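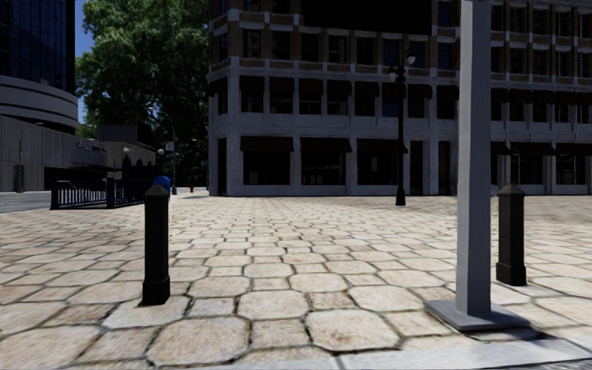

My name is Kerubo Laizer and I'm looking for people who'd like to spend part of June and July walking a make-believe city so that a delivery robot can learn how to do it. The project is called Denduto, it's run out of the Piltness office, and right now it has plenty of clever code and nowhere near enough human examples to learn from. You'd be steering through simulated streets and squares with a game controller, and we'd record every choice you make. Take the plaza with the two dark bollards. Do you go straight through between them? Do you drift over toward the curb? Whatever you'd do on a normal walk is what I want on the recording (well, minus stopping to check your phone).

We need 3000 walks altogether and we have 130 so far, nearly all of them by me and Cyril Garside, who built the route planner. You can see the problem. If we stop there, the robot will walk exactly like Cyril, and he cuts every corner!

So what's a session like? You come in, get settled at a desk, and do a practice route until the controls feel OK. Then you get a start point and a destination, and off you go. Some routes are short hops across open paving and others follow a road past storefronts, with street furniture to get around. Each session is 50 minutes of walking with a break whenever you ask for one. If you bump into something, keep going - we use the bumps too, and the recoveries after them are some of my favorite clips.

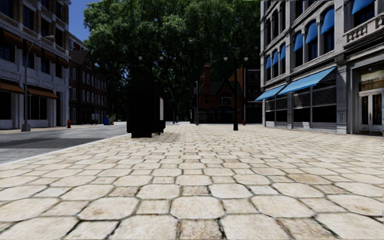 Sidewalk route, with the black kiosk near the curb and the road on the left.

You don't need to know a thing about robots. You don't need to be good at video games either, and I'd love to hear from people who never play them. You do need to be 18 or over and able to come in for at least 3 sessions. If moving pictures on a screen make you queasy, please skip this one - the practice route alone would be no fun for you. Glasses are fine, left-handers are very welcome, and tell me if you use a different kind of controller at home, as we can probably hook it up.

Sessions are paid, and I'll send the rate and the consent form before you book anything. We store your controller inputs and the simulated view. There's no webcam and no microphone.

To sign up, ask for me at the Piltness front desk or leave a note with your name, a phone number and the times of day that suit you. Put "Denduto walks" at the top so it gets to me. Sign-up closes June 26, 2018.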